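旧电脑组年底小结:拆机、清灰、换硅脂,还有螺丝的事

赶在放假前把这一期的稿子交了,写得急,有错别字大家多担待。想知道自己那台机器排到哪儿的,直接跳到最后一段看取机安排。

先说今年的量。从开组到现在登记本编到了2,214号,其中2,157台已经有去向,或者修好送出去了,或者拆了零件入库,剩下的还在架子上排队。送到Zudevcombe那边社区教室的有80台,全是台式机,配好键盘鼠标,那边反映还可以,就是有几台风扇声音大,十月份已经拿回来重新弄过一轮。

这一期主要讲戴尔台式机。为什么讲它,因为架子上最多的就是它。办公室淘汰下来一批一批的,型号不完全一样,但是打开以后的路数差不多,学会一台后面就快了。
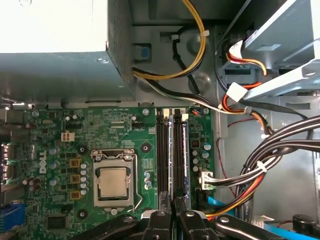

文/Anwara Marikar 2025年12月20日 栏目:工作台

开盖之前老规矩:拔电源线,按住开机键几秒,手摸一下机箱金属放静电。上个月有位新来的朋友电源线没拔就去抠内存,吓我一跳,请不要这样。

盖子打开先别急着动手。看线。电源出来的线往哪走,哪一把去主板,哪一把去硬盘架那边,从哪根线底下穿过去的,都看一遍。最好用手机拍一张。拆的时候觉得自己记得住,两个小时以后装回去,多出来一根线不知道插哪里,这种事我自己干过不止一次。原厂扎带能不剪就不剪,剪了以后线散开,装回去盖子压着线,合不上。

很多人问电源要不要拆。清灰的话,不用整个卸。网孔那一面用软毛刷刷一遍,再用气吹从外往里、从里往外各吹一会儿,够了。电源盒子本身不许打开,这个没有商量,里面电容存电,拔了插头也一样存。坏了就整个换,库房里有拆机的,测过的贴了绿标签,没贴的不要拿。

然后是散热器。四颗螺丝,对角松。先松一颗转两圈,再去松它对面那颗,轮着来,不要一颗拧到底再拧下一颗,板子会受力不均。有的散热器多少年没动过,硅脂干了粘得很紧,这时候千万别往上硬拔。左右轻轻扭,扭到感觉松了再提。实在扭不动,装回去开机跑十分钟,热了关机断电再试,一般都能下来。

CPU表面的旧硅脂,无纺布蘸一点酒精,从外圈往中间擦。金属盖子上有点划痕、颜色发乌,都不要紧,擦不亮也不用使劲擦,又不是擦皮鞋。要紧的是别让硅脂流到插座里面去。所以擦的时候CPU留在座子里,压杆扣着,擦完再决定要不要取出来。只换硅脂的话根本不用取。

需要换CPU的,压杆先往下按,再往外拨,再抬。顺序错了会很费力,费力的时候人就容易用蛮劲。铁框掀开以后CPU捏两边直着往上拿,不要斜,不要滑。针脚在哪一面要看是哪一代,有的在座子里有的在CPU底下,反正哪面都不要用手摸。弯针今年一共遇到几回,用自动铅笔的空笔管拨回来了一大半,剩下的那几块板子进了零件箱。

新硅脂挤多少?老问题了。米粒大小,放中间,散热器压上去自己会摊开。Plenetti的那种小管子一管能用好多台,别一次挤半管。上次看到桌上有一台四边都溢出来了,擦了我二十分钟。用完把盖子拧紧,口上干掉的那一截先挤到纸巾上不要。

内存条。两头或者一头有卡扣,掰开,条子自己会翘起来。金手指用橡皮擦一擦,白橡皮,不要用砂橡皮,擦完把屑吹干净再插。插的时候对准缺口,两头分别按,听到咔一声。点不亮的机器里,重新插一遍内存就好的占了很多,所以来一台不亮的先做这个,别上来就宣布主板坏了。

插槽里的灰也要管。毛刷顺着槽的方向刷,不要横着来。插槽周围、电感和电容中间那些缝最容易积灰,气吹斜着吹比正着吹好用。吹的时候请拿到窗口那张台子上去,不要在大桌吹,旁边有人喝茶。 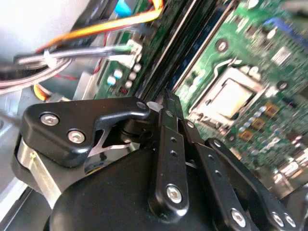
主板要不要整块拿下来,看情况。只清灰不用。要换板或者背面进了东西才拿。固定螺丝一颗一颗数清楚,有一两颗经常藏在内存旁边或者线底下,没找全就去撬板子,板子会裂。撬裂的我们有,挂在墙上当教材了。拿板子捏边,不要捏电容,不要捏接口。

接下来就是螺丝的事,这个我要多讲几句,因为月底清点工作台的时候扫出来一小碗,谁家的都不知道。

机箱螺丝、主板螺丝、硬盘螺丝,看着像,牙不一样。粗牙细牙混用,第一次能拧进去,第二次孔就滑了。我们现在的办法是每台机器配一个鸡蛋盒,一格放一处的螺丝,格子边上写字:盖、电源、散热、主板、硬盘。鸡蛋盒还缺,家里有的带几个来,纸的塑料的都行,洗干净。磁性垫子也有一块,是Soltura搬办公室的时候给的,只有一块,先到先用,用完放回抽屉第二层。注意硬盘不要搁到垫子上去。

螺丝刀请用带磁头的那套十字。头已经磨圆的那把我扔了,不要问去哪了。

装回去的顺序就是倒过来,不过有两个地方年年出错,再说一遍。第一,CPU旁边那个四针的白色供电口,装完散热器以后手不好伸进去,所以先插它,再装散热器。忘了插的话风扇会转、屏幕不亮,然后大家围着找半天原因。第二,前面板的那一小把排线,主板上印着很小的字,老花眼的朋友拿放大镜看(放大镜在登记本旁边,用绳子栓着)。插反一位就不开机,也不会烧,重插就是。

硬盘架那边。铁架子边缘利,今年划手的基本都在这里,创可贴消耗很快。伸手进去之前戴那种薄的涂胶手套,桌子右边盒子里有,大中小三个号。硬盘拿出来不管好坏,先贴上登记号,放到待清空的那个箱子,不要直接装到别的机器里。里面可能有人家的照片文件,清空之前谁也不看、谁也不拷。清空记录要写在本子上,日期加签名,只写一个勾的不算。今年经手清空的硬盘774块,签名漏掉的已经找人补齐了。

合盖之前先点一次机。平放,敞着,接显示器,看能不能进设置界面,风扇转不转,有没有怪声音。时间不对的换纽扣电池,CR2032,抽屉第一层。换完记得把时间调好,要不然装系统的时候各种证书报错,会以为是网络问题。之后跑一次内存测试,这个慢,一台大约80分钟,可以几台一起跑,人去干别的。没跑过的不要往成品架上放。

成品架上的标签写三样:登记号、内存多大、硬盘多大。字写大一点。上次有一台标签写的8G,打开看是4G,对方学校打电话来问,很不好意思。

零件方面,目前缺的:3.5寸硬盘托架、短的SATA线、台式机用的DDR3内存(单条4G以上)、显示器电源线反而太多了,需要的自己来拿。家里有拆下来不用的都可以拿来,坏的也收,但是请分开装,坏的袋子上写个“坏”字。鼓包的电池不收,打印机不收,大屁股显示器也不收了,没地方放,前两台还占着过道。

新年以后有个小变化,Chornovol那间屋子修好了,我们会把清灰的台子整个搬过去,这边只留拆装和测试。搬的时候需要几个有力气的人,愿意来的在登记本最后一页写名字和电话。搬完第一次活动打算专门教新人从头到尾拆一台再装回去,一人一台,带不带经验都行。不用自己带机器,架子上有的是。工具也有,手电筒建议自带,公用的那几只电池老是没电。

还有桌面。结束前留十分钟收拾,气吹归位,硅脂盖好,用过的棉签和布扔进有盖的桶里,别扔纸篓。拆到一半的机器,盖子虚掩上,上面贴条子写做到哪一步了、谁做的。不贴条子的下一个人没法接,只能从头查一遍。条子就在台灯底下,一整本黄的。

取机安排:登记号贴了蓝点的,都已经测试完,放假前可以来拿,带上当时给的小票。没有小票的说一下登记的名字也行,就是要等我们翻本子。没贴蓝点的要到年后,不用打电话催,弄好了会一个一个通知。需要保留原来硬盘的请在取机时当面说清楚,年后架子要清,没人认领的硬盘会统一清空入库。放假期间信箱照常收信,回得慢一点。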